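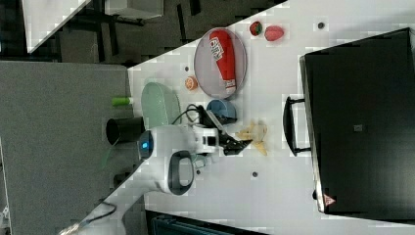 Gripper comparison, stage two, used the Cerkum two-finger unit and the softer Trorkell unit on the same arm, with the controller settings left unchanged. Thin, limp items were the main interest. The banana peel pieces beside the black gripper were the hardest class to grasp, as they sit in a small pile on the white tabletop and the fingers have to come down at an angle to get under an edge. We logged 1,932 attempts with the Cerkum and 1,863 with the Trorkell. Colour thresholds were set once, on 3rd April, and not retuned. Grip force data for the peel class are in Appendix B.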